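How to Get a Year's Worth of Household Paper Under Control

Posted 29 December 2018

Every year, in that sleepy stretch after the holidays, I make a big pot of tea and sit down with the paper. You know the paper I mean. Bank letters, the warranty for the toaster, vaccination cards, the school form you were sure you had mailed back in March. I used to dread this job so much that I put it off until tax time, and then I did it badly, with a flashlight, at the bottom of a closet. These days it takes me one long afternoon, and I've come to enjoy it quite a bit (my family thinks this is strange, and they may be right).

What you'll need

A table you can have all to yourself for a few hours
Two or three file boxes, plus folders or dividers to go in them
White labels and a dark pen
A shredder, or a good pair of scissors and some patience
A bag for recycling

Step 1: Gather everything

Go around the house and bring it all to the table. Check the kitchen drawer, the car, your coat pockets, the basket by the door. Please don't start reading yet! I once lost forty-five minutes to an old Abera catalog and a letter from my aunt, and I hadn't even made it out of the hallway.

Step 2: Make 3 piles

Keep, shred, and recycle. Anything with an account number on it goes in the shred pile if you don't need it. Envelopes and flyers go straight into recycling. If you can't decide about something, put it in the keep pile for now and carry on, because you'll be seeing it again in a few minutes anyway.

Step 3: Sort the keep pile by subject

I tried sorting by date for years and could never find anything. Now I have house, car, health, school, taxes, and a folder called Felent, after the company that put in our furnace and sends us a truly amazing amount of mail. Your subjects will be different from mine, and that's fine – go with the word that pops into your head when you're hunting for something in a hurry.

Before you throw out older tax papers, look up how long you're supposed to hold on to them where you live. I still had electric bills going back to 2000, and I can tell you it felt wonderful to let those go.

Step 4: Label before you fill

Write the label while the box is still empty and easy to turn around in your lap. Use a thick pen and plain words. "Car" will do nicely.

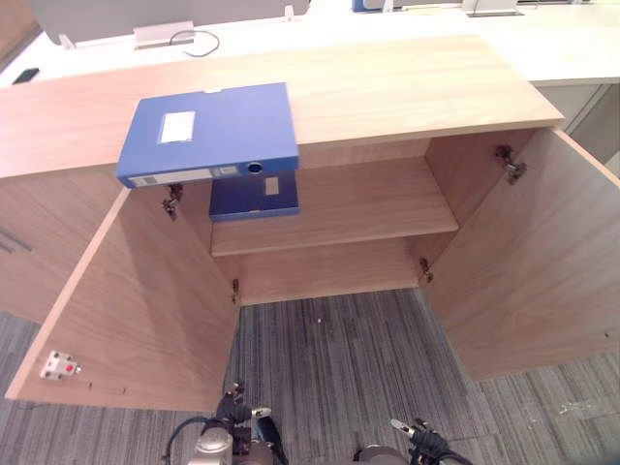
Step 5: Pick a home for the boxes

Paper likes a dry spot, and so do I, so please stay out of the basement if yours is anything like mine. A cabinet with doors is nice, since you can shut it all away when company comes. Measure the inside before you buy anything, and check that the doors can open all the way. I like boxes that lie down, like the blue ones in the photo, and the one on top has a long label strip on the spine and a round finger hole beside it for pulling. Put the label where you'll see it when you open the doors, and keep the box you use most often nearest to hand.

Step 6: Keep a small tray going

Leave one tray out for new mail and empty it into the boxes once a month. Mine sits next to the phone. If you skip a month, just do it the next time you have the kettle on.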